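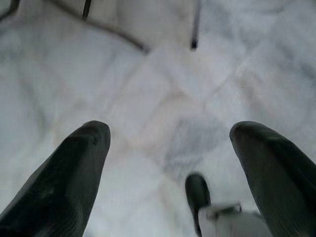
3 July 2022

Bundelis drew 1-1 at home and the club site already has it down as "a platform for the second leg." I was there. If that was a platform I wouldn't stand on it.

The paid crowd was 438, which I believe, because I had a whole row to put my coat and my sandwiches on. The man selling programs said it felt like more. He says that every season around the first qualifying round, and then we go out and he goes back to selling raffle tickets.

Everyone wanted to see the new winger, Shaohua Cui. He has been talked up since May, mostly by people who had watched the same two-minute clip I had. He is quick, I'll give him that. He beat his man on the outside twice in the first half and both times hit the cross into the side netting. The second time the people behind me stood up and clapped. For what? He also doesn't track back, so our left back spent the evening with two men running at him, and Skanik's goal came from exactly there, 34 minutes in. Low ball across, tap-in, our keeper pointing at somebody.

We equalized from a corner late in the second half. It went in off a shoulder, or a back. The announcer gave it to Cui, then took it away from him, then gave it to Cui again, and as I write this the site still has it under his name. I had a clear view and I don't think he touched it.

Pallavi rang after I got home. Pallavi Lodhi has gone to every away leg since the old stand came down and she wants me to go to this one. The bus is 80 a head and leaves before six in the morning. She thinks Skanik looked tired in the last quarter of an hour. I thought they looked like a team that was happy with a draw away from home, which they had every right to be. She said I said the same thing last year. I did, and we lost 3-0 last year.

She also says the coach told the supporters' evening that he'll change the shape for the return and play Jin behind the striker. He told us that before the spring cup game too, and Jin sat on the bench in a big jacket until it was over. I'll believe it when I see the team sheet.

Then there's Datari. Whoever gets through plays them, and the local paper has half a page on how we might "set up against" Datari, with a diagram. Arrows and everything. We haven't won a tie in Europe in my lifetime as a season ticket holder and they're drawing arrows for the next round. The same page says the trip to Skanik is 701 kilometers, and Pallavi's bus takes the long way because of the ferry.

Told her I'd think about it. She said the seat next to hers is being held until tomorrow night. I looked at the forecast over there and it's rain both days.

Put the good boots by the door to dry out anyway. The left one has a split along the side that I only had glued last winter, and the glue was supposed to last.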